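Knitting Science and Knitting Lore
Handout for session 5: Gauge, swatches, and what the ball band tells you
Instructor: Hjørdis Grønli
2023-03-21

Bring: the swatch you made last time, unwashed, plus the ball band. If you threw the band away, bring the yarn and we'll work from that. 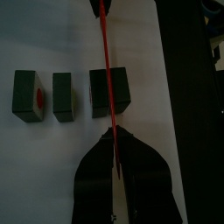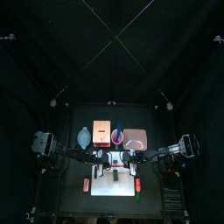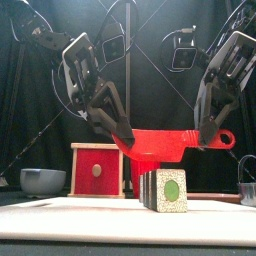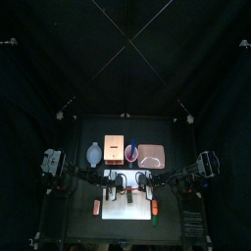
1. What gauge is supposed to do

Gauge is stitches and rows over a set width and height. The pattern designer had one, you have one, and the sizes only work if the two agree. That much I believe. I'm less sure of nearly everything people stack on top of it.

Claim: "Go down a needle size if you're a loose knitter." Maybe. Loose compared to whom? The designer may be looser than you are. Knit the swatch before you decide what kind of knitter you are.

Claim: "Row gauge doesn't matter." It matters for raglans, yokes, and anything with a chart that has to end at a certain height. For a scarf, go ahead and ignore it.

2. The ball band

The band on Talebi sock yarn suggests a needle and a stitch count. So does the band on Firken, and the two are close to identical, even though the yarns behave nothing alike in my hands. Talebi is tightly plied and stays where you put it. Firken blooms in the wash and fills in the gaps. I treat the number on a band as a starting guess. Your swatch outranks it.

Dye lots: the band will tell you that matching lot numbers means matching color. I have had two skeins from the same lot, number 531, that were plainly different in daylight. Alternate skeins every couple of rows if you care. With hand-dyed yarn, do it anyway.

3. Washing

Measure the swatch before washing and write it down. Then wash it the way you'll wash the finished thing. If the sweater is going in the machine, the swatch goes in the machine. Let it dry flat with no pins. A pinned swatch will give you whatever gauge you pinned it to — I've seen people talk themselves into a whole cardigan this way.

4. Small swatches lie

Edge stitches pull in, and the cast-on pulls in more. Make the piece at least 6 inches wide and measure in the middle. Count half stitches too. Half a stitch per inch over a sweater body is the difference between wearing it and giving it away.

In-the-round projects need an in-the-round swatch. Plenty of people purl looser than they knit, me included.

5. Pattern for practice

We'll use the Idier hat, child and adult sizes. The pattern says "gauge is not critical." Read that line, then look at the size chart, and tell me next time whether you agree.

For next session

Wash your swatch and bring both sets of numbers. Read the Govarport booklet on fiber content, pages on superwash only. I have some objections to the part on stretching — mark anything that sounds too good to you.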